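工房ノート 1月 柿渋染めの続き

朝9時すぎから作業。手がかじかんで最初の30分は糸をほどくだけで終わった。去年の暮れに仕込んだ木綿の帆布、ようやく三回目の塗りに入れました!(二回目から間が空きすぎたのは完全に私のせい。年末はいつもこうなる)

今日の液はUtoの柿渋を水で割ったもの。原液200ccに水200cc、つまり半々。前回は原液を濃くしすぎて刷毛の跡がくっきり残ってしまい、Talhaさんに「縞模様にしたかったの?」と聞かれた。違います。薄めたほうが刷毛の滑りがぜんぜんいいし、端のほうまで液がすっと入っていく感じがあって、塗っていて気持ちがいい。

室温は20度まで上げた。ストーブをつけると匂いがすごいので窓を少し開けて、そうするとまた寒くて、結局コートを着たまま塗っていた。柿渋の匂い、私はわりと慣れたけれど、隣の部屋から苦情が来る前に換気扇の掃除をしておくこと。

塗ってから35分おいて、裏側を触ってみる。まだ冷たい。表は乾いたように見えても、裏はだめ。前はここで待ちきれずに裏返して、作業台に茶色い四角を作ってしまった(まだ残ってます)。今日はおとなしくお茶を飲んで待った。

Talhaさんの布はMengalという名前の薄手の麻で、同じ液なのに色の出方が全然ちがう。帆布はくすんだ黄土色、麻のほうは少し赤みが強い。糊抜きの差かなと思ったけれど、二人とも同じ洗剤で煮ているので、たぶん糸そのものの性格なんだと思う。端切れを並べてノートに貼っておいたので、気になる人は見てください。めくると少し匂います。 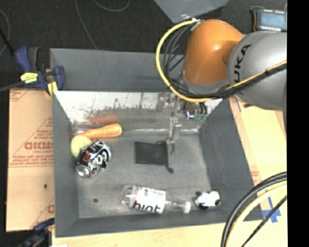

鉄媒染はまた次に回した。おはぐろ液の瓶を開けてみたら思ったより色が浅くて、これで染めても灰色までいかない気がする。もう少し寝かせたい。急いで使ってがっかりするのは去年さんざんやったし!

乾いた布は窓際に吊るした。冬の日ざしでも色は進むらしくて、一回目の布なんて最初とは別物みたいに濃くなっている。半分だけ紙で覆って日焼けの差を見るのも始めました。紙を留めるクリップは錆びていないものを使うこと。錆があると、そこだけ黒い点になります。経験者より。

次にやること
・刷毛を買い足す(馬毛、幅の広いほう)
・麻の端切れをもう一組、水だけで洗ったものと比べる
・Talhaさんに借りたボウルを返す

16時に片付け。爪の間が茶色い。

最近のノート
・おはぐろ液、仕込みなおし
・玉ねぎの皮で染めた靴下のその後
・Vunbergの圧力鍋で糊抜きしてみた
・Plindmontの毛糸、色落ちテスト
・刷毛の洗い方メモ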